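Re: [fairground-organs] Ghost train flats, and who painted them

Hubert Krajewska wrote:

> Hello all. I've been handed a box of paperwork from the Flelach
> ghost train, which toured until the family packed it in, and there
> is a ledger page listing "61 flats, painted, Sowa". Does anyone
> know if Sowa was a painter, a paint shop or a place? I'd also love
> to know if any of the flats survive. I have seen one skeleton panel
> in a private yard and it was in a sorry state.
>
> Hubert

Hi Hubert, and hello everybody,

Oh, you have made my week with this! Sowa was a painter, or strictly speaking a father and daughter who both signed that way, which has caused no end of muddle. My grandmother ran the hoopla next to the Flelach ride for most of her working life and she always talked about "old Sowa" and "young Sowa" as if everyone on earth knew them. Old Sowa did the front (the big winged demon over the pay box, the lettering, all that lovely gold shading) and young Sowa did the inside, where it was so dark that hardly any rider saw more than a second of it. She was the better painter, if you ask me. Her skeletons have proper knees.

Sixty-one sounds right to me if the ledger is counting the inside panels and the front together. The ride opened with fewer, and they added to it when they bought the longer track from the Carkudano people. Does your page have a column down the right side with little crosses in it? I have a photocopy of a different page, number 834 in somebody's very optimistic numbering, and there the crosses mean a panel had been repainted over the winter. If yours has crosses too we could work out which ones were the originals, and I'd be thrilled, because there's been an argument going on about the bat panel since before I joined this list.
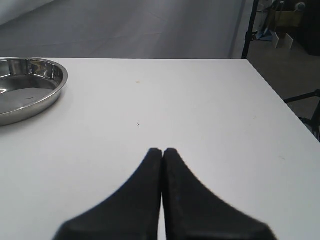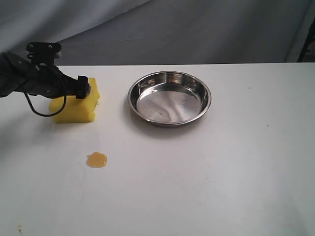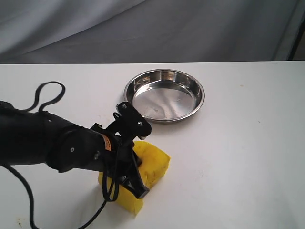
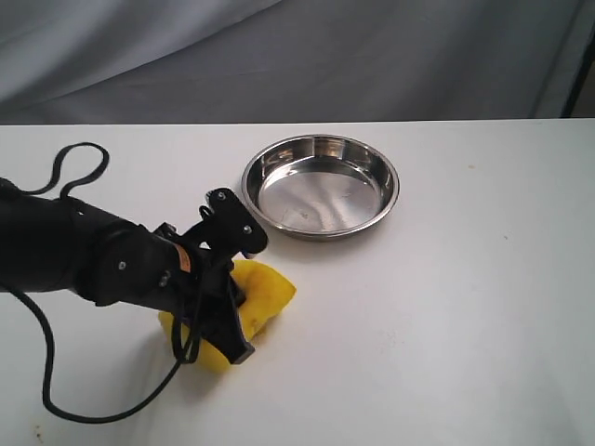
Now, survivors. I know of two for certain. One is a coffin lid panel that hangs in a café in Drunen, way up above the counter, and the owner will let you stand on a chair if you buy a slice of something first. The other is the left half of the front, the demon's wing and one foot, and it's in a barn belonging to a man who does not want visitors, so I won't put his name on the list. Write to me privately and I'll ask him. He has said yes to people before, but you do need to let him come around to it, and he likes a real letter.

As for your skeleton panel, please tell me more! Is there a small owl anywhere on it? Sowa is Polish for owl and young Sowa tucked one into almost everything she did, sometimes down by the skirting, sometimes in an eye socket. My grandmother claimed she found more than 50 of them one rainy afternoon with a flashlight, while the men were arguing over the generator. If the owl is there, the panel is hers, however bad the paint is. If it isn't, have a look at the back edge, where the old man used to pencil the position number upside down so it read correctly when the flat was being carried in. I've never seen anyone else do that.

One thing I'd love to hear from the rest of you: does anybody remember what was playing on the organ while the cars went through? The Flelach ride had a small book organ out front, but my grandmother swore there was a second one inside, just a handful of pipes and a bellows, that groaned when a car crossed a board in the floor. I've asked about it twice before on this list and got one answer about the wrong ride (thank you all the same, it was a very good story).

Hubert, I'll scan the photocopied page for you once I've dug it out from under the merry-go-round catalogs. And if you're planning to be at the June meet, bring the box! I'll bring my grandmother's hoopla rings and the snapshots she kept in the biscuit tin. There's one with the ride half built up behind her where you can make out a stack of flats leaning on the wagon, and I have stared at that stack for years trying to see what's painted on the top one. Your eyes may be better than mine.

All the best,
Renata Kalinowski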